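Home | Offices | Checklists | Contact

Floveck House, Room 107: monthly walk-round
Checked by Negin Farahani

Exit door: opens, closes, complains. PASS
Extinguisher: tag in date. PASS
Extension cords: 2 in use, one plugged into the other. FAIL. Dalibor has been told, again.
Shelving: anchored to wall. PASS
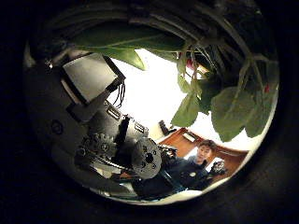 Overhead plants: PASS WITH COMMENTS. Hooks were retightened in September and hold fine. The watering rota is less secure. The dark stems have tangled into a canopy, with big rounded leaves hanging down one side, and I'd like them trimmed before someone tall files a report. Parviz objects on the plants' behalf.

First aid box: bandages yes, scissors no. FAIL
Recheck: cords and scissors, by whoever borrowed them.

Last updated: September
Shares 2 | Views 1248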